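# What should the second arm cost us?

Equipment planning report, bimanual handling project
August 21, 2025

Our group was asked to say whether the lab should buy the Cloltosetti twin-arm package or keep adding parts to what we have. The vendor's sales sheet makes the choice look easy. We were not convinced, and after going through the line items we are less convinced than before.

## What we need the arms to do

The test task is putting things into thin plastic shopping bags. It sounds trivial and it eats hardware. A bag has no fixed shape, so one gripper has to hold an edge while the other works near the mouth or the side. A single arm can't do that without a fixture, and the fixtures we priced (Inditz makes the only one in our range) assume a stiff paper bag. So two arms it is. The argument is over everything that gets sold with them.
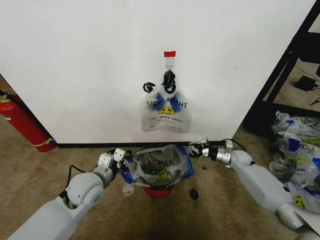 *Figure 1. Bag task with both arms. The bag's mouth faces up and a yellow-green object is inside.*

The package includes a "soft goods" finger set. The data sheet lists grip force and opening width, and says nothing about film plastic, folded edges or static. We wrote to ask for test results on bags and received a brochure. Until someone shows us numbers, we are treating the finger set as an ordinary finger set with a higher price.

## Consumables

Bags are the cheap part and still the part everyone forgot. The first draft of the budget had no line for them at all. We now assume 60 bags per week of trials at 5 cents each. That is 3 dollars a week, small enough that it should never hold up a run. Finger pads are another matter. The Floltwood pads are sold only in sets at $45, and we could not get a straight answer on how long a set lasts. The draft allows one set a month, which is a guess and is marked as a guess in the spreadsheet.

## The service plan

Cloltosetti wants $219 a month for the Samir support plan. It covers software updates and phone help. It does not cover cables, pads or shipping an arm back for repair. Over a year that comes to $2,628, for help we might use in the first few weeks and then hardly at all. The quote describes the plan as "recommended" on one page and "required for warranty" on another. Somebody needs to get that settled in writing before any order is signed.

## What we would do

1. Buy no twin-arm package this term. Keep the present arms.
2. Order one set of Floltwood pads and log the hours until they need changing.
3. Ask for the soft goods fingers on loan. If the vendor refuses, leave them out.
4. Reopen the question in April, with our own wear figures in place of the brochure's.

One member of the group disagreed with item 1 on the grounds that the quoted price may go up. It may. The quote carries no expiration date, so we had no way to put a cost on waiting.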